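Nirkumance says handwashing saves water. Show us the meter

14 January 2022

The town of Nirkumance wants residents to turn off their dishwashers and go back to the sink. A leaflet sent to 4000 homes promises that washing by hand will cut a household's water use by 30 percent. It does not say where that figure comes from.

Asked for the source, water office manager Lucrezia Serra pointed to a trial held in November. The trial covered 10 homes, all of them signed up through the town's own newsletter, and each family wrote down its own use. No meters were read.

"We were pleased with how people took part," Serra said. She would not release the log sheets.
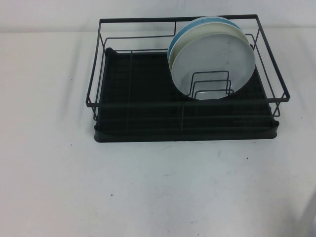
Old machines, old numbers

The leaflet compares handwashing with a dishwasher built in 1999. Santeri Ojala, a plumber who has worked in town for years, doubts many of those are still running. He also wonders how the trial families washed up. A full sink and a tap left open are very different things, and the leaflet treats them as one.

Council member Tahmineh Ranjbar has asked for a second trial with meter readings. The council has not set a date for a vote. The leaflets, meanwhile, have gone out, and the printing bill has yet to be made public.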